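June 2022 — sorting cell, bench notes, Clillevbridge
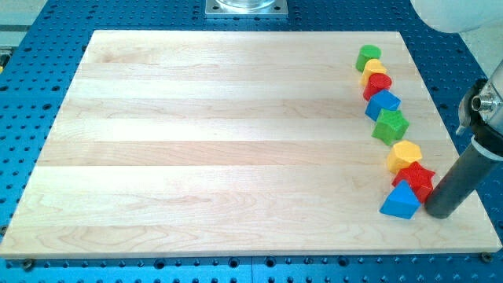 *Blocks lined up on the maple board, gripper at the right-hand end. Green, yellow, red, blue, twice over.*

Really pleased with where this has got to, so writing it up properly while it's fresh in my head. Some of this is for Afonso and Nilmini, who take the bench over from me for the next stretch, and some is for me, as I will have forgotten all of it by the time we talk to Vurndale again.

The colour order is the test pattern Wanpen asked for. On the packing floor the women call it "the washing line" — you lay a set out along the edge of the table in the order it goes into the tray, then you sweep your eye down it once and you know if it's right. I'd been laying sets out in a grid, which was tidy for me and no use to anyone who packs for a living. Changed it to a line and she could check a set from the other side of the bench without putting her tea down. Lesson taken! Simple forms first, fiddly ones after, also her idea.

Keeping all the blocks over to one side is on purpose too. The big clear area is where a person's hands go. Jericho wanted to use the whole board (fair enough, shorter moves) but if somebody is going to share this table they need a place that is plainly theirs, and wood with nothing on it says that better than tape does.

**What we changed**

- Line laid out in a slight curve instead of dead straight. The arm reaches the far end more comfortably, and Wanpen says it's closer to how she'd do it by hand anyway.
- Slower approach for the last bit of travel towards a block. Costs us a little time per set. I don't care, it looks so much calmer to stand next to.
- Stars get their own grip angle. The cylinders will put up with anything. Stars picked across two points like to twist, so we now come in with one side on a point and the other in the dip opposite.
- Triangle still uses the old angle. On the list.

**Runs**

889 sets over the trial so far, mixed orders, all logged in the Myklebust folder. The last 48 were the ones I cared about, with the new star angle in, and of those 3 needed a person to step in. Two were the triangle, one was me leaning on the stop button with my elbow. I have counted the elbow, because Afonso said I had to.

Before the star change we were stopping nearly 6 times as often, and it was almost always a star. Very happy with that.

**What it does to the job**

This is the part I'd like us to write more about, and we tend to leave it until there's no room on the page.

Pornthip came down from the packing floor for the morning with Wanpen. Between them they've done more of these sets than I'll ever see. I had assumed the thing they'd be glad to hand over was the lifting, and they both said no, the blocks weigh nothing. It's the looking down. Neck and shoulders, all shift, bent over a tray. Pornthip ran the checking side for an hour with the arm doing the laying out and noticed she'd been standing up straight the whole time. She was so surprised by it that she went and told the people in the goods-in office.

What they'd miss, and I wrote this down as they said it:

- Talking. When two people lay out a set they face each other across the table. With the current arrangement the checker faces the arm. Could we turn the checking station round? Jericho thinks yes if we move the stop button, and the stop button could do with moving anyway (see elbow).
- Setting the pace. Wanpen speeds up before a break and slows down after it, everyone does. The arm goes the same speed at all hours and she found that a bit grim by the end. Afonso has an idea for a simple dial so the person at the bench picks the speed. I love this. It's an afternoon's work and I think it would change how the whole thing feels.
- Spotting bad blocks. They feel a rough edge with a thumb without thinking about it. We have nothing for that at all. For now the checker handles every block at the end, so it still gets caught, but later in the process than it used to.

Pornthip also asked straight out whether this means fewer people on the floor. I said what I'd been told, that the Godwood order needs a second line and the plan is to staff it from the first. She said she'd like that in writing. Quite right. Nilmini is going to raise it with the site manager before the next session, and I don't want us to run another one with packers in the room until there's an answer we can hand round.

The other nice surprise was how quickly Wanpen picked up teaching it positions. Jericho showed her the once, she did the second set herself, and by the third she was telling him his hexagon was skew. (It was.) If packers can lay out a new set by hand and have the arm learn it from them, we stop being the bottleneck every time the catalogue changes. I'd much rather we put the effort there than into shaving seconds off the cycle.

**For Afonso / Nilmini**

- Triangle grip angle, try the same trick as the stars but off the flat side.
- Dial for speed. Please!
- Move stop button, turn checking station, in that order.
- Don't re-seat the board without redoing the zero. I did it in a hurry and lost most of an hour finding out why everything was a whisker left.
- Wanpen's sketch of the washing line for the bigger sets is taped inside the cupboard door. Ask her before changing the order of anything on it.
- Vurndale want to visit. I've said yes as long as Pornthip and Wanpen can be there and are paid for the time.

Spare finger pads are in the second drawer, the good ones at the back.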